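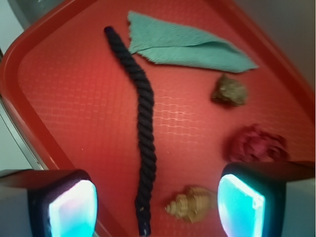 # Fulholm puts its texture tray on sale, and keeps the claims small

**Raltport, 25 June 2024** - Fulholm today releases Mula, a set of loose things to handle on a red plastic tray. There is a twisted navy rope, a piece of cloth, a spiral seashell and a couple of rougher, lumpier bits. It costs £76.

Trays like this are often sold with talk of calm minds and faster learning. We have read a good deal of that talk and remain unconvinced. Mula is something to pick up and feel, and we would sooner sell it as that.
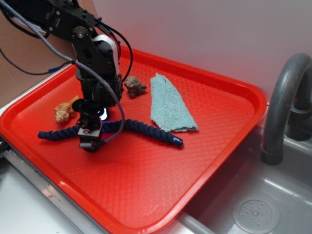
## What we tried

We lent trays to 3 day centres in June and asked staff to write down whatever they noticed, dull or not. The rope was picked up most. The shell divided people. Several visitors ignored the lot and had their tea, and those notes are in the report too.
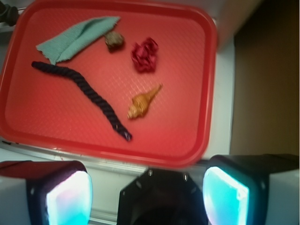 Sunita Bajpai thinks the price is still hard to defend, and told us that "anyone with a kitchen drawer and a walk on the beach could get most of the way there". We don't have a full answer to that. Part of the money goes on sorting, as shells with sharp edges are sent back to our supplier, Ozoliņš.

The first run is 200 sets. Whether there is a second depends on orders - we have no forecast to share.

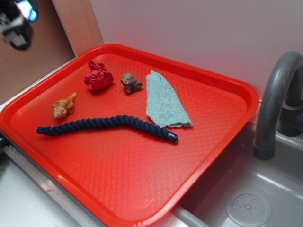 *Mula set laid out on its tray: rope, shell, cloth and two smaller pieces.*

**Press contact:** Védís Eyvindsson, Fulholm, Raltport. Trays can be lent for review for up to 5 days.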